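Home | Records | Gigs | About me | Get in touch

Four sides of Egan

I found it in August, in the bottom crate at a church hall sale, under a stack of brass band records and somebody's water-damaged Christmas albums. The second Egan LP, the one with the long version of "Gedby" taking up most of side two. I'd been looking for a decent copy for longer than I've been married, and I'm afraid I made a noise. The lady at the cash tin asked if I was all right, dear.

For anyone who hasn't had me corner them at a barbecue, Egan were a four-piece who started out as the backing band for other people. They played on advertising jingles, cruise ship revues, a children's record or two, whatever paid the rent. Tadhg Mac Carthaigh was the keyboard player and wrote nearly everything, and he had this lovely way of leaving the left hand alone for bars at a time so the bass could wander about underneath. You keep waiting for him to come back in and fill up the space, and he just doesn't, and by the time he does you've forgotten you were waiting!

They only ever made two albums, both for a little label called Ziklow, which ran out of a room above a dry cleaner's and put out 19 records altogether before the money went. I have 11 of them now (my wife would like it noted that she knows exactly how many I have). The pressings are a bit hit and miss. My copy of the first album has a swish on the opening track that I've grown so used to that the clean version sounds wrong to me.

"Gedby" is the one people remember, if they remember any of it. On the first album it's a tidy little tune, all done in under four minutes, with a flute on the melody that I could honestly take or leave. On the second they stretched it right out and gave the tune to the fretless bass, and the drummer moved from sticks to brushes and back again so gradually that I've never been able to put my finger on where he does it. I've tried with headphones. I've tried with a cup of tea and the lights off. My brother reckons it's just after the second keyboard chorus, but my brother also reckons the first album is the better one, so you can weigh that up for yourselves.
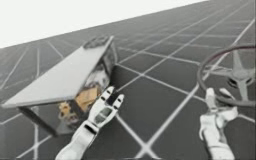

Side one, again

Everybody goes straight to side two and I understand why, but I've been making myself play side one first, the way it was meant to be played. It opens with "Grando", a sort of samba with a limp in it. I counted along at the kitchen bench for a good while before I worked out that they drop a beat at the end of every second phrase, and once you know that, your foot stops arguing with it and it's the most cheerful thing in the world. I had it on while I was doing the spuds the other night and my daughter wandered in and asked who it was, and she's 15, so I'm counting that as a favourable review.

The ballad after it is a bit syrupy for me. The third track has a guitar solo with a lot of chorus pedal on it, very much of its time, and I love it without reservation. Then there's a short piece for electric piano by itself, barely a minute and a half, with the pedal creaking away and somebody breathing. It's the bit I go back to most. You can hear him hesitate before the last chord, and I've always wondered whether he was making up his mind or just looking for the page.

The sleeve is a bit foxed and one corner's been chewed, but the vinyl itself cleaned up beautifully. Mine is stamped 258 on the back. If anyone has the lyric insert, or knows whether there ever was one (there are vocals on precisely one song, so I have my doubts), I'd dearly love a scan.

I'm off to put side two on now, before everyone gets home and wants the telly.

Comments

fretless_fan: Mine's number 148! No insert in it either. I'm with your brother about the brushes, sorry.

Maureen: Saw them at a jazz club years ago, half the audience were talking. Gorgeous band. The flute was better live.

oldwax: Never noticed the dropped beat in Grando and now I can't hear anything else, thanks very much.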